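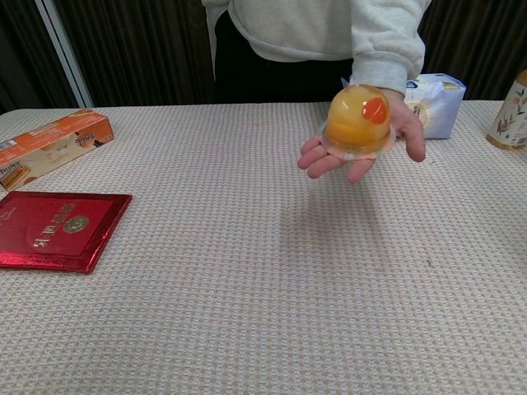

Handling check on a fruit jelly cup, open palm, at the tasting table.

Packaged Snack and Dessert Panel: Call for Participants
Firach Sensory, Illow site

Firach is recruiting adults for a home-style tasting and handling panel on small packaged sweets. The work covers single-serve jelly desserts, wafers and biscuits, boxed confectionery and soft bread products. Sessions run through June at the Illow site. The panel feeds into the Otodel packaging study, and some results are shared with the product team at Ponce.

Places: 30
Sessions per participant: 2
Payment: $195 on completion of both sessions
Minimum age: 18

Purpose of the panel

Most tasting work is done in booths, one sample at a time, with the product already out of its packaging. The present study is concerned with the steps before the first bite: picking the item up, turning it, reading the pack, finding the opening point, and moving the food from its container to the hand, plate or mouth. Texture and flavor are scored as well, but they make up the smaller part of the questionnaire.

Jelly desserts receive the most attention. A set gel in a thin plastic cup behaves differently depending on how firmly it is held, how full the cup is, and whether fruit has been set near the wall or in the center. Participants will be asked to hold a closed cup on the open palm, tilt it, return it to level, and report whether the cup feels stable. They will then open it over the table and note any liquid released. Lids are scored separately on a five-point scale from "no effort" to "could not open."

What participants do

Each session lasts two hours, including a break. The sequence is fixed.

Arrival and sign-in. Confirm the dietary declaration made at booking. Any change must be reported at this point.

Unopened handling. Items are laid out on a cloth-covered table of ordinary dining height. Participants work standing for this part and pick up each item in the order given on the card. Comments are spoken aloud and written down by the session assistant.

Opening. One item at a time. Scissors and knives are not supplied in this part. If a pack cannot be opened by hand, it is set aside and recorded as unopened. Please do not use your teeth.

Tasting. Water and plain crackers are provided between samples. Participants may swallow or discard each sample. At least one full bite or spoonful is required for a valid score.

Reclosing and storage. Applies to boxed wafers, boxed confectionery and bagged bread only. Participants close the pack as they would at home and place it where they would expect to keep it: table, cupboard shelf or refrigerator shelf.

Questionnaire. Paper form, 13 items, mostly tick boxes. Two items ask for written answers of a sentence or more.

The second session repeats the first with a different set of items. Both must be completed within the same month.

Who can apply

Applicants must:

- be 18 or over
- eat packaged sweets or bread at least once a week
- be able to stand for up to thirty minutes at a stretch (a stool can be arranged on request; state this when applying)
- read and write everyday English
- be free for two sessions, either morning (9:30 a.m. start) or afternoon (2 p.m. start)

We can't accept applicants who:

- have an allergy or intolerance to gluten, milk, egg, soy, nuts, sesame, gelatin or stone fruit
- have difficulty swallowing, or have been advised to avoid gel foods
- work in food manufacture, food retail buying or package design
- have taken part in a Firach panel in the past six months

Reduced grip strength is not a reason for exclusion. A part of the panel is reserved for people with arthritis or similar conditions affecting the hands, and applications from this group are welcome. The application form has a box for this. The information is used for selection and analysis only.

Products contain animal gelatin or plant-based gelling agents depending on the set. Vegetarian participants can be assigned to plant-based sets if they say so when applying. We are not able to offer a fully vegan or a kosher or halal certified set in this round.

Clothing and preparation

Wear comfortable clothes with sleeves that can be pushed up. Gel and syrup may get on cuffs. Remove rings and bracelets before the handling part. Do not use scented hand cream or perfume on the day. Do not eat, smoke or chew gum for one hour before the start time. Coffee counts as food for this purpose.

Hands are washed on site with unscented soap. Gloves are not worn, as they change the grip and make the handling scores unusable.

Recording

Sessions are recorded on video for the handling and opening parts. The analysis looks at the hands and the table. Recordings are stored for the length of the study and then deleted. Consent to recording is a condition of taking part. Consent to the use of still pictures in reports is separate and optional, and declining it has no effect on payment.

Payment

The full amount is paid by bank transfer within ten working days of the second session. Participants who complete only the first session receive one third. Travel is not reimbursed. Unopened leftover products may be taken home at the end of the second session.

A participant who withdraws partway through a session for medical reasons is paid as if the session had been completed.

How to apply

Complete the application form at the Illow front desk or request a copy through the Firach contact page, quoting "Otodel snack panel." Give a daytime phone number, your preferred start time, and any dietary restrictions, including those not listed above. Incomplete dietary sections are returned and lose their place in the queue.

Selected applicants are called for a ten-minute phone screening. Session times are confirmed in writing after the screening. Applicants placed on the reserve list will be told so and may be called at short notice if a place opens.

Applications close when all places and the reserve list are filled.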